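The Slow Return of the Mending Table

In Herneck, the shop of Ermelinda Calado has no sign with her name. Over the door is still written "Keys and Heels", from the man who had the place before her, and people come in every week to ask for a key. She sends them two streets down and then, quite often, they look at the bags on the wall and remember that they have one at home with a broken zipper.

Calado repairs bags, covers, cases and everything else that is sewn but is not clothing. She learned it in a factory where they made luggage linings, and where she stayed until the factory closed. For a long time she thought that this knowledge was useless. In a factory you learn one operation very well, she told me, and hers was the binding, the narrow strip of fabric which covers the raw edge of a seam. "I sewed binding for so many years that I dreamed in curves," she said. "A straight line is easy. The corner is where you see who is sewing."

I went to see her on a Thursday, shortly after the shop opened. There were already three people waiting. One had a violin case with a torn pocket, one had a tent bag, and the third, an older man in a raincoat, was holding the cover of a typewriter. He did not own the typewriter anymore. He wanted the cover repaired anyway, and she did not ask him why.

It is difficult to say how many shops of this kind exist. Most of them do several things at once and are registered as something else. But in the region between Herneck and Veres I found five that opened recently, in towns where the last one had closed a generation ago. Their owners do not know each other. Some of them buy thread from the same supplier, a small company called Irnodano, which began by selling the leftover stock of bankrupt factories and now lists 2,753 different threads, tapes and bindings. Its catalog is printed on paper, with real samples glued in, and Calado keeps her copy in a drawer with a lock.

The prices are a delicate subject. A new zipper in a small bag costs 10 dollars with her, and for that money it is possible to buy a whole new bag, and a customer will sometimes tell her so. She does not argue. A large repair, for example a suitcase which needs all its edges bound again, can cost 50, and she says before she begins that the work may take two weeks. In winter it takes three.

In Veres, Afonso Correia has taken a different way. He does very few repairs himself and prefers to teach. His evening course has eight places and runs from September until June in a former bakery, where the heat of the old oven has been replaced by one electric heater that everybody wants to sit beside. Correia was a schoolteacher before. He is patient but he is strict, and his students must unpick a seam before they are permitted to sew one.

"When you take a thing apart you see what the maker was thinking," he explained to me. "Also you see where the maker was tired."

His students bring what they have at home. In the first month it is mostly tote bags and cushions. Later the more difficult materials arrive: oilcloth, waxed canvas, and the clear plastic of storage boxes and cosmetic cases. Correia has a weakness for the clear plastic, although most of the students hate it. A needle hole in fabric closes again, but in plastic it stays forever, so each wrong stitch remains as a small perforation, and the sheet tears along it like a stamp. He tells them to use a longer stitch, to hold the layers with clips and never with pins, and to let the binding carry the load.
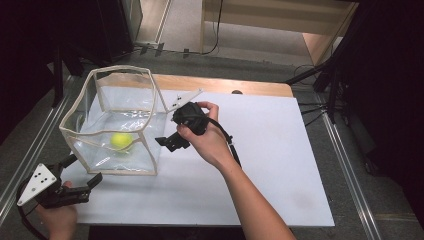
Clear plastic with beige piping at the seams. The corners are the slow part.

The course has a waiting list, and Correia does not want to make it larger. He was once invited to move to Trurkasville, where there was a hall with space for thirty machines and a subsidy for the rent. He visited the hall, walked through it, and took the bus back the same afternoon. With thirty machines, he said, he would not hear when one of them is badly threaded.

Calado has other worries. Her industrial machine is older than she is, and the feed mechanism has a part which is not produced anymore. She has been offered 1,000 dollars for the machine by a collector, who wanted to put it in a restaurant. She refused, and then asked him if he had by chance another one for the spare parts. He had. They are still negotiating.

Before I left, I gave her my own bag, where the lining has been loose for longer than I want to admit. She turned it inside out on the counter and pulled once at the seam to see how far it would open. Then she wrote my name on a piece of tape, stuck it on the handle, and told me to come back after the holiday.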